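Grenden Folding Table - Owner's Guide
Section 4: Folding and Stacking at Your Table

Now that the legs are locked and the top is level, you get to the part you bought the table for! Take your time with the first load or two. Folding goes much more pleasantly once you have found your own rhythm, and after that you will hardly need these pages at all.

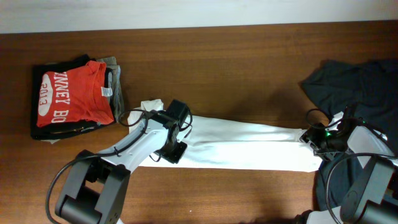 4.1 Before you start

1. Wipe the tabletop with a soft, dry cloth, going along the grain. Crumbs and lint love to hide along the back edge, so give that a pass too.

2. Choose a side for your finished stack and stick with it. We like the left, but if you are left-handed you may well be happier with it on the right. Keep the middle of the table free for whatever you are folding.

3. Bring the clothes over a few at a time. A whole basket tipped out at once takes up all your space, and then you are back to folding on the bed.

CAUTION: Never place a hot iron directly on the wood. If you want to press a collar as you go, use the Paltetti heat pad (sold separately) and let the iron cool on its own stand.

4.2 Long pieces: towels and pants

1. Lay the piece across the middle of the table, the long way, left to right.

2. Hold down one end and draw the other gently away from it until the cloth lies straight. There is no need to pull hard - a light tug is plenty, and towels in particular will stretch out of shape if you are rough with them.

3. Smooth from the center outward with the flat of your hand. Check the corners while you are there, as they like to turn up and will leave a lump in the finished fold.

4. Bring one end over to meet the other, then fold once more for a shelf or twice more for a drawer.

Note: White things pick up color easily. If you have just folded new dark jeans, wipe the table again before you put anything white on it.

4.3 T-shirts

1. Lay the shirt face down and smooth out the back.

2. Fold each side in toward the middle, tucking the sleeves flat as you go.

3. Fold the bottom up to the collar and turn the whole thing over, so the print ends up on the outside. Everybody can then find the shirt they want without digging through the pile (a small blessing on a school morning).

Thick printed lettering can crack if it is creased sharply over and over, so if you have an old favorite from a race or a summer camp, try a looser fold.

4.4 Building the stack

1. Put your widest folded pieces at the bottom and the smaller ones on top. A black sweatshirt makes a fine base for a T-shirt or two.

2. Line up one edge only. Trying to match all four sides will drive you up the wall, and the stack stands perfectly well with a bit of gray or black peeking out from underneath.

3. Carry the stack away before it gets tall enough to lean.

CAUTION: The tabletop is rated for an evenly spread load of 65 pounds. Please do not sit or stand on it, even for a moment to reach a high shelf.

4.5 When you are done

Wipe the top once more and leave it open to the air for a little while if anything damp has been lying on it. Then turn to Section 5 for folding the legs and storing the table.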